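**Zeltomer releases build files for its shared-workshop arm project**

LANGAT, September — Zeltomer, the member-run workshop on Petell Street, has put its robot arm project online for anyone to copy. The release covers the simulated bench, the control code and 163 pages of build notes. The task is a simple one to state: the arm has to work on small parts next to an open blue frame without knocking the frame over. 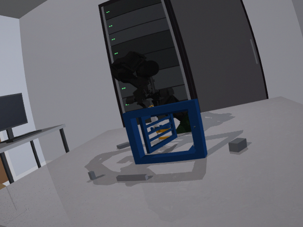 Both views come from the simulated bench, with the black arm working over blue and yellow parts.

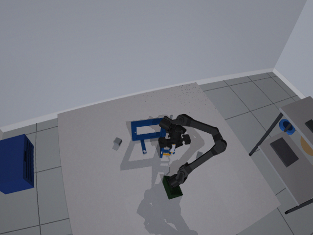
Members built the simulation first so that people could practice at home before booking bench time. Over 367 practice runs were logged through the summer, and the notes list the settings used for each one. The software, called Orier, runs on an ordinary desktop computer.

Delphine wrote on the workshop's message board that the gripper settings took her longer than all the rest of the code — she would tell a beginner to leave the speed low and get the approach angle right first. She also asked for a parts list with more than one supplier for the motors, and one has been added to the notes.

The project took 11 months of evening sessions. Work on the physical bench continues, and the wiring section of the notes is still marked as a draft. Corrections can be sent through the Orier project page.

The files are free to download and may be changed and shared. Zeltomer will hold an open evening for new builders at 7 p.m. in the main shop, with the date to be posted on its door and website.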